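Cludville Glassware, read me first

Hi! This is the notes file that goes with the Cludville folder, which is my ever-growing pile of pictures and write-ups on everyday drinking glasses. I started it in January as a plain list on my laptop, and then it got out of hand (in a good way!). As of 26/07/2025 there are 1094 pictures in it, sorted into 12 subfolders, and I'm still adding to it whenever I get a free evening.

What I care about is the glasses people use all the time: water glasses, juice glasses, the small ones that end up holding toothbrushes. No crystal, no stemware, no collectibles. If you want fancy goblets you'll be happier somewhere else, and I say that with love.

The subfolders go by what's happening to the glass. So there's one for setting out, one for picking up, one for stacking, one for drying, one for putting away, and so on. I tried sorting by shape first and it was a mess, because a short tumbler and a juice glass can look like the same thing once you're standing over them. Going by activity has worked a lot better for me.
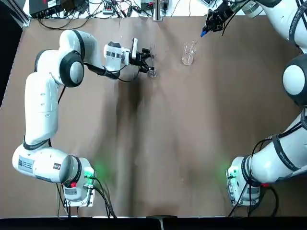 Clear glass is the hardest stuff in the whole folder, and I also think it's the most fun. On a brown table you mostly find it by the rim and the base, where the light catches, and the sides just sort of vanish into whatever is behind them. If you're labeling, please start from the rim and work down. I've redone the labels on the clear ones 2 times already and I still run into outlines that stop halfway down the side, so tell me if you spot one!

A few things about the labels. "Held" means off the surface, even by a hair. "Touching" means something is on the glass but it's still standing on the table. Shadows never get a label, even the nice dark ones that look like they ought to be an object. If two glasses overlap, each gets its own outline and I let the outlines cross.

The file names start with the set they came from. Kahsay is the tabletop set, Prilosus is shelves and cupboards, and Hidedville is sinks and drying racks. Hidedville is the smallest and it's missing notes for nearly 7 percent of its pictures, sorry. I'm working through those now, but slowly.

Known problems: a handful of duplicates in Prilosus, some labels that say "cup" where they should say "glass," and one subfolder with a space in its name that breaks my own sorting script every single time. I keep meaning to rename it.

Use any of it however you like. If you fix labels, send me the changed file and leave the name as it was so I can match it up on my end.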